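Progress report to the Meltberg fund
Teaching garden tool handling by demonstration, second period
Prepared by Petrică Moldovan, Groranthorpe workshop
September 1, 2019

Where we are
The plan promised 4000 demonstrations by the end of August. We have nearly 3000. The shortfall is mostly mine: I assumed a person could steer an arm by remote control all afternoon with the same care at four o'clock as at one. Santeri Niskanen, who did most of the steering, had told me otherwise in writing.

How the tasks are shown
We still use two methods. For short moves the operator holds the arm and walks it through the task by hand. For anything that ends with a grip, we switch to remote control, so that the operator's sleeve stays out of the wrist camera's view. The early hand-guided recordings contain a great deal of sleeve, and we have dropped 97 of them.

Remote control is slower, and new operators tend to close the gripper early, out of what I can only call optimism. We now ask for a pause with the fingers open on either side of the handle before the grip. The pause gives the learning software a clear starting point for the close, and it gives the operator a moment to reconsider.

Tools
Trowels went well. Cultivators did not, at first. A trowel forgives a sloppy approach, but a three-pronged tool picked up off balance swings around and rakes whatever is nearest. Santeri now lines up on the handle and stays well back from the tines. We also vary the angle of the tool between recordings, which the spring set failed to do. The arm trained on that set was excellent at tools lying straight and baffled by everything else.

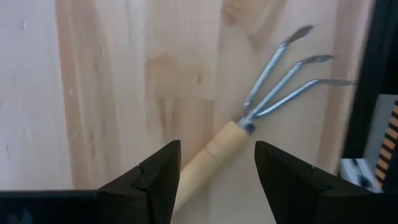

Wrist camera view: gripper open around the handle of a hand cultivator, before the grip.

Money and equipment
Spending is within budget, apart from the second set of finger pads from Yokoyama. The first set wore smooth sooner than planned. The invoice is attached.

Next period
Finish the remaining demonstrations, with shorter shifts. Start the handover task, in which the arm passes a tool to a person, handle first. The Stindovetti trial stays on the calendar, and I will send the revised shift plan before we pack the arm.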